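Informe de avance – junio
Programa de alojamiento temporal Hoani

Durante el periodo se atendieron 611 solicitudes de estancia y se cubrieron 2,285 noches. La lista de espera bajó a 30 personas. Noeline Rakena asumió la coordinación de admisiones y Delwyn Te Moana sigue a cargo de los convenios con Prallemby.
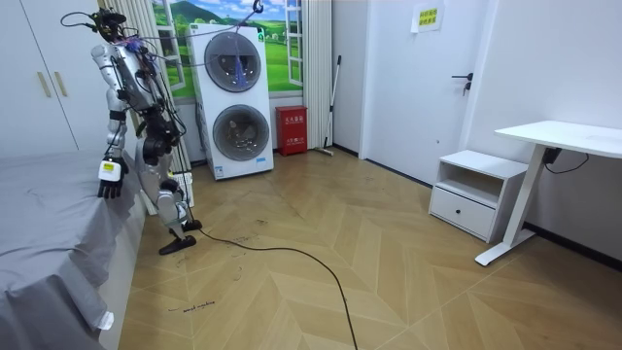
Dormitorio pequeño con lavadora al fondo.

El gasto en ropa de cama superó lo previsto – el proveedor cambió las tarifas en abril – y se compensó con la partida de transporte. Quedan pendientes tres contratos de arrendamiento, que In-ho Ok espera firmar antes del próximo informe. Solicitamos mantener el calendario de pagos acordado.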